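Basement office floor: carpet tiles or sheet vinyl?
Tikedport Home Forum > Floors

rirnside_dan
13 January 2024
Finishing a 200 square foot room over a concrete slab in Rirnside. The slab is dry as far as I can tell. I'm leaning toward dark carpet tiles. Lappalainen has boxes for $79. Any reason not to?

mopbucket
Vinyl. Carpet below grade holds moisture and you won't know until it smells. Tape a square of plastic to the slab for a few days before you buy anything.

Seija Turunen
I disagree with mopbucket. We put charcoal tiles in our Grerkmont basement and they've been fine, damp June included. If one gets stained you pull it and drop in a spare. You can't do that with sheet vinyl.

mopbucket
You can't do it with a wet slab either. The plastic test costs nothing.

rirnside_dan
Fair enough, I'll do the test. Seija, did you glue yours or use the sticky tabs?

Seija Turunen
Tabs. Glue only around the door, where the chair wheels kept lifting a corner. Buy an extra box – the next batch may not match.

gratefulgus
Dark carpet shows lint but hides scuffs. I'd go charcoal over black. Charcoal carpet here, with wood on top where the metal bins sit.
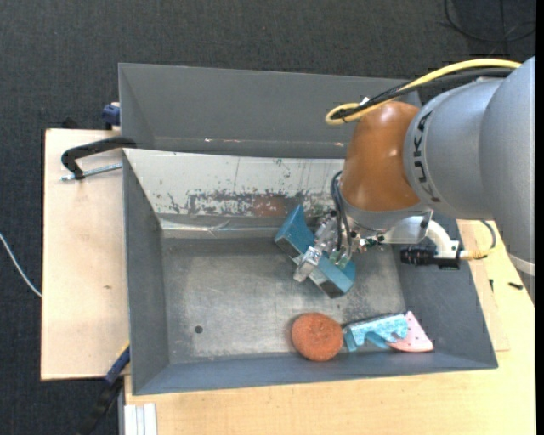
Similar threads

Leveling a slab before laying tile
Does a dehumidifier need its own circuit?
Baseboard over carpet tile – gap or no gap?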